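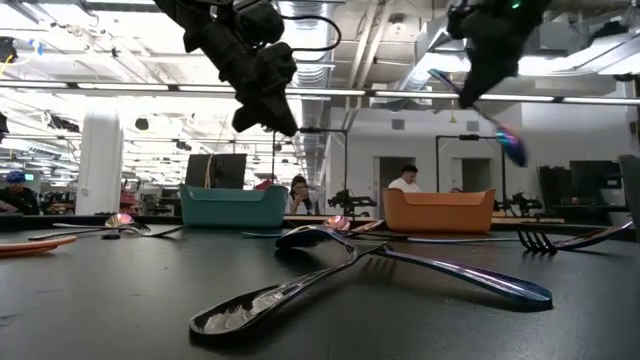 Filed under: List archive > Television > New series

4 min read

Subject: Re: Skorkton pickup – is it eight episodes or ten?

Replying to the question from this morning, with the earlier message left in below so people can follow.

> I saw two different write-ups of the Skorkton order. One says eight
> episodes, the other says ten with the pilot counted separately. Does
> anyone know which is right? Also, is it still set in the ferry town, or
> did they move it to the city like they were talking about in December?
> I liked the pilot a lot but I don't want to get attached if they are
> going to rework the whole thing. The last time I did that was with
> Latberg and we all know how that went.

It's eight. The ten figure comes from the first option the studio had, which was for a longer season with two of the episodes running at half length. That was dropped before the order was signed. The pilot is one of the eight, but they are reshooting part of it, so what airs as episode one won't match what was shown at the preview screening.

On the setting, it stays in the ferry town. The exteriors for the pilot were shot in Correa and the production has gone back there for the season. They applied for a street closure near the harbor and the notice asks for 80 extras on the first two nights, so I would guess the festival sequence is being done again from scratch. The version in the pilot looked thin to me. You could tell it was the same few people walking past the stalls.

The city idea was real, as far as I know. It was in an early outline where the older sister leaves at the end of the first hour and the show follows her. They kept her departure but moved it to the middle of the season.

A few other things that came up in the thread last week:

The preview screening had 1,000 seats and people were asked to fill out a card afterward. Someone here said the cards were mostly negative. I was there and I don't think anyone in the audience could know that. The people sitting near me laughed in the right places and stayed for the credits. The complaint I heard most on the way out was about the sound in the boat scenes, and that can be fixed.

Trallier is still making it. There was a rumor that they had sold their share after the order, but their name is on the harbor notice as the production company, and it's dated after the rumor started.

The half-hour comedy that was in the same batch of pilots was not picked up. I don't have anything more on that one. The actors have been released from their contracts, so I wouldn't expect it to turn up somewhere else with the same cast.

As for Latberg, I think the comparison is a little unfair. Latberg was ordered on a script and a short reel, and they changed the lead, the time period and the ending before a single full episode was done. Skorkton has a finished pilot and the same writers' room. It could still go wrong – the middle of a mystery season is where these things usually sag – but it won't be for the same reasons.

I would like to know whether they are keeping the narration. It was the weakest part of the pilot for me, and it gave away who was on the boat a good ten minutes before the reveal. If anyone on the list has read the revised script, or has heard from someone who has, please post. Mark it as a spoiler in the subject line if it goes past the first episode.

One housekeeping note: please trim your quotes. The digest cut off two messages last week when the whole thread was being carried along at the bottom of every reply. The limit is 3,000 words per digest and it is easy to hit.

---

Contact the list owner | Archive home | Back to top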